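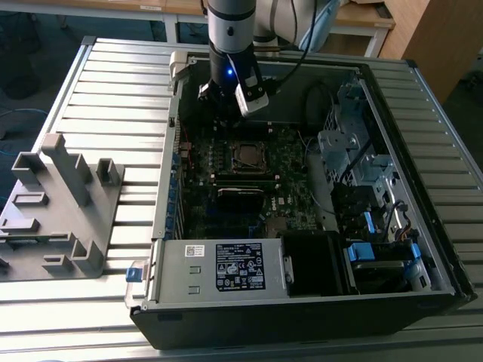
# Odine fixture plate, rev 2

The Odine plate is a flat parts-holding fixture for one-arm teardown and reassembly of desktop computers. It sits on a slotted aluminum table next to the machine being worked on and gives every removed part a fixed, repeatable place to go. Dudia makes it as a finished plate, and as a file set for people who would sooner print the holders themselves.

It was developed on a home build called Morris, an arm with a parallel gripper and a wrist camera, running in a shared workshop. The software side of Morris is a separate project and is not sold or supported here.

## What the plate does

A gripper with no tactile sensing needs parts presented at a known height and angle. Laying a memory module flat on a table gives it neither. The holders on the Odine plate keep thin parts on edge and let block-shaped parts drop in with a small lead-in. Plate position is taught once per setup. Holder positions are then offsets from the plate origin, supplied as a plain text file.

Holder types on the current plate:

- slotted support for long, thin circuit modules
- corner-shaped open holder, for parts pushed against two walls
- hollow box-shaped holder
- low rectangular holders
- V-shaped and U-shaped open holders
- raised post with a square head

The post head is used as a reference target when the camera is recalibrated. It can be left off if the arm needs to pass low over the plate.

## Working position of the tower

The tower should lie on its side with the open face up, close enough that the arm reaches both the motherboard and the plate without changing elbow configuration. On Morris, the rear panel faces the plate. Memory moves are then short, and the drive bays end up on the far side from the holders.

Cases with tool-free latches are the easiest to start with. In the Dell tower shown at the top of this page, the drive carrier latches and the expansion-slot retainers are blue, and thresholding on that color was enough to find them under workshop lighting. Black latches in a black case need better light or a taught position.

Keep loose wiring out of the approach path. Fingers entering beside a memory bank will pick up any cable lying across it, and the arm will not report a fault until the cable is tight.

## Specifications

| Item | Value |
|---|---|
| Plate material | Gray printed nylon, rounded corners |
| Mounting | T-nuts, fitted from below |
| Slot clearance, memory holder | 2 mm per side at entry, tapering |
| Holder wall height, tallest | 57 mm |
| Minimum gripper opening | 34 mm |
| Offset file | Plain text, millimeters |

The reference post is not included in the wall height figure.

## Changes from rev 1

The memory holder now has an entry taper. On rev 1 the slot was straight, and a module gripped slightly off center would stop on the rim. The corner holder was made larger. Plate corners were rounded after two of the square ones chipped.

## Limits

Odine holds parts. It does not clamp them, and it will not resist a gripper that pulls sideways on release. Open fully, then lift straight up.

It is not suitable for work on a powered machine. Disconnect the mains lead before the arm is enabled, and leave power supplies closed. Processor removal is outside the intended use - the contacts in most sockets are too easily bent, and no holder is provided for a bare processor.

## Ordering and files

Finished plates are made in small batches. The next batch closes on 28th August, and orders after that date go to the November batch. The file set is available at any time and includes the holders as separate bodies, so a single damaged holder can be reprinted and screwed down.

A longer plate for two towers, Preridura, uses the same offset format. Holders are interchangeable between the two, apart from the reference post, which has a wider base on Preridura.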